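The Egg Cell

How a packing cell gets set up, and what it takes to keep it running

At six in the morning the packing hall at Femer is quiet except for the compressor. Rodrigo Arruda wipes the glass on the wrist camera with a dry cloth, looks at it from the side, and wipes it again. Then he opens the cabinet, switches on the drive power, and waits for the arm to report that it knows where it is.

The cell is called Ato. It is one arm, one two-finger gripper, a wrist camera and a work surface, and its job is to pick up brown eggs and put them down somewhere else without cracking them. It does the odd work that the big grading line does badly: gift boxes, mixed sizes, small orders for restaurants. The grading line handles far more eggs in an hour than Ato will see in a shift. Nusrat Niazi, who runs the hall, bought the cell for the orders that used to be packed by hand at the end of the day.

The arm was bolted down in April. The supplier, Ferudero, sent Mélanie Simard to commission it, and she stayed longer than either side had planned. The first week went to the base. The floor in that corner slopes toward a drain, and the pedestal had to be shimmed on two sides before the level read true. After that came the air line, which was removed again when the pneumatic gripper was swapped for an electric one.

"With air you get closed or open," Simard says. "You can regulate it, but you're always working around it. With the electric unit I can tell it how hard to close and it will stop there."

Setting the closing force took most of the second week. Simard began low, with wooden eggs, then moved to hard-boiled ones, then to raw ones out of a crate that had been rejected for size. Too little force and the egg turned in the grip as the wrist rotated. Too much and the shell crazed at the contact point. That kind of damage is easy to miss until the box is opened in somebody's kitchen. She ran the arm through the same move again and again, raised the force by one step, and started over. Every cracked egg went into a bucket with its setting written on a strip of tape.

The final value is kept in a recipe file, and the operators cannot change it from the touch screen. Niazi asked for that. In her last job, at a bakery supplier, a well-meaning night shift had turned up the vacuum on every picker in the building.

Pads are the part of the cell that gets the most attention. Each finger carries one on its inner face, held by two small screws from behind. They wear smooth, they pick up dust from the shells, and if an egg does break they have to come off and be washed. Arruda changes them every 2000 picks, whether they look worn or not. He keeps the old ones in a jar so he can compare the wear on the left and the right. If one side is going faster, the gripper is closing off center, and he checks the finger alignment before fitting a new pair.

Alignment is done with a steel gauge block. The fingers are closed on it at low speed, and a feeler blade is tried at the top and bottom of each pad. If the blade goes in at one end, the finger is tilted. There is a slotted hole for correcting this, and a torque figure for the bolt afterward. Arruda wrote the figure on the inside of the cabinet door in paint marker after the label fell off.

The software side belongs to Sutrisno Setiawan, who works from Ferudero's office in Tolentino and has been to the hall twice. He keeps a simulated copy of the cell on his own computer, with the same gripper, the same camera position and an egg model he built from measurements Niazi's staff mailed to him. Any change to the approach path is tried there before it goes to the real arm.

The camera rides behind the fingers and looks out past them, so the gripper body always takes up the bottom of the view. When the fingers are closed on an egg, the picture Setiawan works with is mostly tabletop.

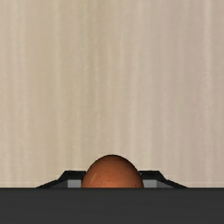 Why look at the grip in simulation when the real cell is standing there? The simulated cell can repeat the same pick all night with small changes in position, and a bad setting costs no eggs and no production time.

Setiawan's most useful find came from one of those overnight runs. He had shifted the egg a little at a time away from the center line and logged how the grip ended up. Past a certain offset, one pad touched early and pushed the egg along the table before the other pad arrived. On the real cell the same thing had been showing up as an occasional scuffed shell, and Arruda had been blaming the table. They added a short pause and a second look from the camera before the fingers close. It slowed the cycle slightly. The scuffing stopped.

Not everything carries over. The simulated shell never has a damp patch or a bit of straw stuck to it, and the simulated pads never wear. Setiawan varies the friction to cover some of this, and Arruda sends him a note whenever a real pick fails in a way the model has not shown. There were 527 entries in the shared log at the time of my visit, and many of them are about the wrist cable.

The cable is the cell's weak point. It runs along the outside of the forearm and flexes every time the wrist turns over. The first one failed with the arm halfway through an order. A repair technician, Beat Eberhard, came out, found a broken conductor close to the connector, and rerouted the replacement with a wider loop and one clamp fewer. The job took him 85 minutes, including a coffee. He also showed Arruda how to feel along the jacket for a soft spot, and that check is now on the weekly sheet between the fan filter and the emergency stop test.

After any work on the wrist, the camera has to be calibrated again. Arruda clips a printed target to the table and runs the routine, and the arm moves through a series of poses while he fills in the sheet. If the error comes back too high, he tightens the camera bracket and runs it a second time. Then he does ten picks with wooden eggs and ten with real ones, at half speed, standing next to the stop button.

Niazi is considering a second cell for the duck eggs, which are larger and have a waxier shell. Simard has told her the same gripper would reach around them but that the pads and the force would have to be worked out from the beginning. A crate of rejects has already been put aside in the cold room with Simard's name on it.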